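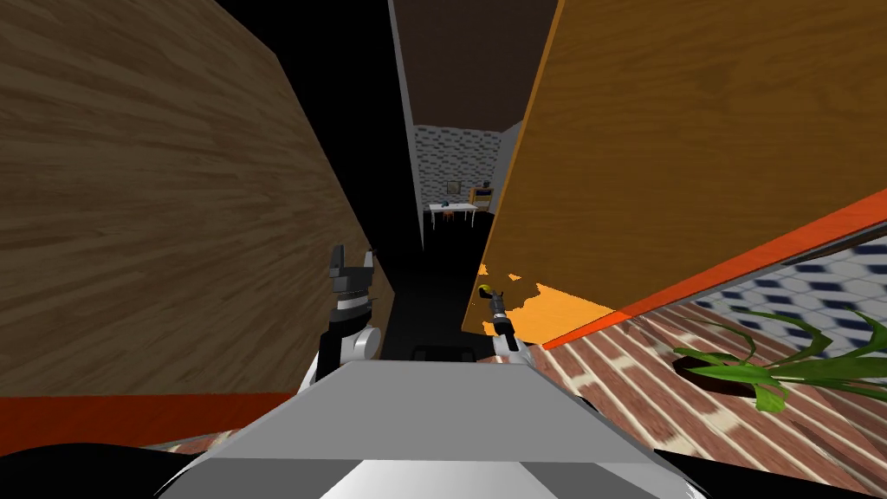

Hedvig Wikström replied:
The standing instruction at our site is that the wrist offset is corrected before anyone alters the grip force. I would ask that the thread observe the same order, as the two settings have been confused in several earlier posts.

Seung-woo Kwak replied:
Thank you. For the record, the matter under discussion is the simulated cell for the Groven two-arm unit, Potgate configuration, revision 603. The right arm is holding the small sphere at the gripper tip, close to the lower edge of the wood panel. The question put to members is whether the clearance margin at that edge should remain at 5 mm or be increased.

Man-sik Hyun replied:
My recommendation is to leave the margin alone and rebuild the collision mesh for the panel. The bright patch along its lower edge, near the right gripper, suggests to me that two surfaces occupy the same position. A wider margin would conceal the fault and lengthen every planned path on that side.

Hyun-seo Baek replied:
I must respectfully disagree with the preceding post. A visual fault of that kind concerns the rendered surface only. The planner reads the collision mesh, and in the Kadlec package these are separate files. Before any rebuild is authorised, the collision layer should be displayed on its own and compared with the panel dimensions in the cell register.

Man-sik Hyun replied:
The files are separate, but in revision 603 the collision mesh was exported from the visual one. An error in the first would have been carried into the second. I refer members to item 1372 in the change log.

Hyun-seo Baek replied:
I have now read item 1372. It applies to the right panel only, and I withdraw my objection to that extent. The left panel retains its original mesh and should not be touched.

Séverine Deschamps replied:
Members are reminded that the maintenance schedule for this cell also applies to the simulated copy. The following is the procedure currently in force at our centre:

1. Save the joint positions of both arms and close the planner.
2. Reload the wrist offset from the physical unit's most recent calibration file.
3. Display the collision layer alone and inspect each panel edge.
4. Replace the mesh where required and record the revision number.
5. Run 200 planned approaches with the right arm and file the contact log.

Grip force is to be reviewed only after step 5.

Hedvig Wikström replied:
I support the procedure as written, with one reservation. Step 2 assumes that the calibration file is current. Ours dated from April and had not been renewed when the gripper fingers were changed. The offset was wrong by the difference in finger length, and the mesh was blamed for it.

Seung-woo Kwak replied:
The finger change is noted. Our slender gripper was fitted under the same Cakulell service order, so I shall request a new calibration file before proceeding to step 3. The margin will stay at its present value in the meantime.

Hyun-seo Baek replied:
Please attach the contact log in its original format. The summary version omits the joint angles.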